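Visite de l'atelier de Birnero : trois préhenseurs comparés

Publié le 2 janvier 2019

Nous étions 13 à faire le déplacement chez Birnero, dans la zone de Mavdale. Veronika Vida nous a reçus à l'accueil, badges, chaussures de sécurité, puis passage direct à l'atelier. La partie bureaux n'est pas ouverte aux visiteurs.

La matinée a porté sur les préhenseurs montés sur bras. Le premier est une pince parallèle à deux doigts, réglée pour une course de 200 mm. Elle tient bien les boîtes et les flacons, moins bien tout ce qui se déforme. Le deuxième, fourni par Clernance, est un modèle à ventouses. Sur carton, rien à redire. Sur tissu, il a lâché prise à chaque essai que nous avons vu. Zhiqiang Zeng a changé les ventouses devant nous pour des soufflets plus souples, sans grand effet.

Le contrôleur est le même pour les deux, ce qui facilite la comparaison. Yufang Liang nous a montré les courbes d'effort à l'écran. J'aurais aimé repartir avec les relevés, mais ils ne sont pas diffusés.

L'après-midi, changement de salle pour les pinces tenues à la main. L'opérateur en porte une de chaque côté et manipule lui-même les objets. Fulvio Monti avait demandé si le poids devenait gênant. Réponse de Yaqin Zhong : 900 g par main, câble non compris, et une pause toutes les deux séries. Les objets sont choisis pour leur souplesse, sachets et tissus surtout, là où les deux modèles du matin peinaient.

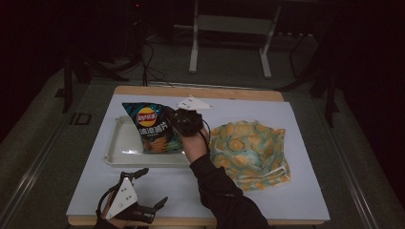
Prise d'un sachet de chips par le coin supérieur, pince de droite.

Chaque pince porte une plaque blanche triangulaire sur le dessus. Le câble est le point faible à mon avis : il limite les gestes amples et il faut penser à le dégager avant de croiser les mains. J'ai pu essayer pendant 5 minutes. Le sachet se prend assez facilement, le tissu demande plus d'habitude, surtout pour ne saisir qu'une seule épaisseur.

Prochaine visite prévue en août chez Tambunan, côté caméras cette fois. Inscriptions auprès de Fulvio.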